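Subject: Re: [rostcombe-telly] Are the baking shows running out of road?

Hello all,

I've been meaning to answer this one for days and kept putting it off, and now the thread has wandered onto theme tunes, so forgive me for dragging it back. Ebuka Oyewole wrote:

> I used to watch every season of Primden the week it aired.
> This year I gave up after the fourth episode. Everyone cries,
> everyone hugs, and I couldn't tell you a single thing that
> anybody cooked. Is it me getting old or have the producers
> stopped caring about the food? I'd rather watch the reruns.
> Would love to hear from people who stuck with it.

Well, I stuck with it, Ebuka, all the way to the finale, and I think you're about half right. (My sister says that's my answer to everything.) The food really has been squeezed. I went back and watched an old episode from the second season right after a new one, and in the old one there was a long, lovely stretch where a man just made pastry and talked about his pastry. No music under it, no cutaway to his mother in the green room. He made a mess of the first batch and started over and you got to see why. In the new one the pastry is in the bowl, then there's a phone call home, and then the pastry is out of the oven.

Where I'd disagree is on the crying. I don't mind it! People have always cried on these shows, and I cried along with them plenty of times, usually with a plate of toast on my lap. What bothers me is that I can see it coming. You get the slow piano, you get the photo of the grandfather, and you know whose turn it is to go home. It used to catch me by surprise.

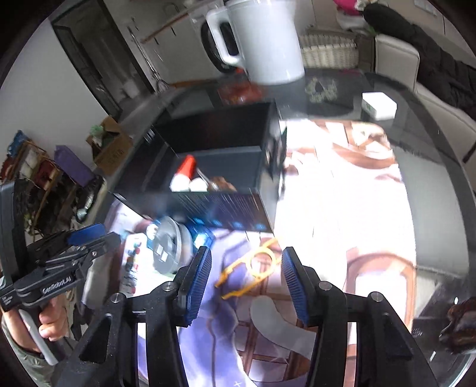
The other thing, and I brought this up back in January when there were only a few of us posting, is the casting. The early seasons had a school bus driver and a retired dentist and that very quiet woman from Stultdale who never looked at the camera once. Now half the contestants arrive with a following already. I looked up this year's winner before the first episode and she had 3,082 followers, which I thought was modest and rather sweet, and then I looked up the others and felt a bit foolish, as hers was the smallest by a mile. I don't blame them for it. If I could bake like that I'd want people to know too. But it does change how they talk, and you can hear them getting a sentence ready for the clip.

And yet I'd hate for anyone to skip the whole season on account of it, as the episode with the bread towers is as good as anything they've ever done. It's the sixth one, Ebuka, so you stopped just short of it. There's a long argument over whether a tower that leans counts as a tower, and the judges get quite heated, and I laughed until my husband came in to check on me. Please give that one a try even if you don't bother with the rest.

For those who asked about Babalola, yes, I've been watching that too. It's the singing one with the boats. I came to it with low hopes and I've grown very fond of it. They started with 29 singers, which is far too many, and I spent the first two weeks calling them all by their hats. Once it thins out it's a much better show. The host leaves people alone, for one thing, and they let you hear a song from start to finish - you wouldn't think that was a lot to ask.

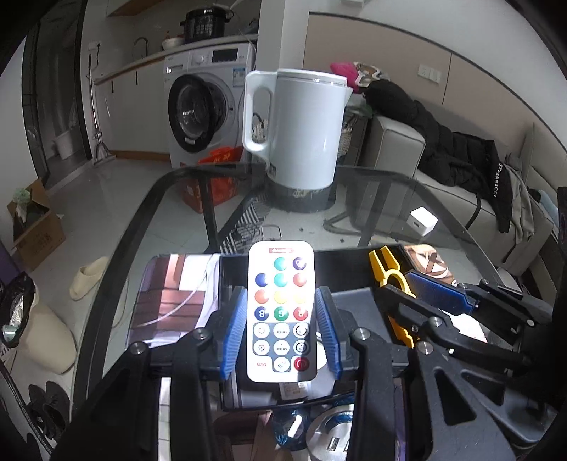 Someone further up wanted to know how the viewer vote works on that one, and I had it wrong in my last message, so let me fix that. You get one vote per household per night, and the singers at the bottom sing again for the judges. I'd said it was the judges first. I'm sorry if anybody stayed up late over it. The lines close at 10 p.m. and they don't give you any grace at all, as I found out.

I'm also still hoping to pull together our list of favorite episodes from all the shows. I've had lovely long replies from nearly 2,000 miles away and none at all from the people down the road, you know who you are. Two or three titles is plenty, with a line or so on why you like them. If you can't remember the title, tell me what happened and I'll work it out. I do enjoy that part.

Now I'd better go and see to supper. Ebuka, do write back after the bread towers, even if you hated it.

Warmly,
Marjorie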